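Open day at Tekon, 1/26/26. Got there late, parking was full, so I caught Rhonda Hiebert in the hallway with a coffee in each hand. She runs the kitchen bench. Eleven years at Juvholm before this, packaging lines mostly.

"Packaging is easy, a box is a box," she said. "Food moves. It squashes." Two arms on the bench, a steamer, a plate of buns. Visitors kept asking if they could eat one. (No.)

I asked what's hard. Not the buns, she said – the lid. "Glass, round, slippery. Yevhen spent 3 weeks on the lid." That's Yevhen Tkachuk, who was busy with a school group and waved us off.

Does she cook at home? "Badly. My grandmother's steamer is from 1963 and I still burn the bottom out of it." Then somebody called her back in, the next demo was in 10 minutes and she hadnt finished either coffee. We talked while walking.
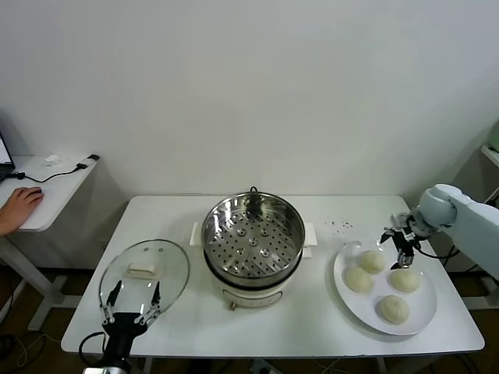 "And people want it faster," she said. "Everybody wants faster. I tell them go watch my nephew set a table, then come back and complain."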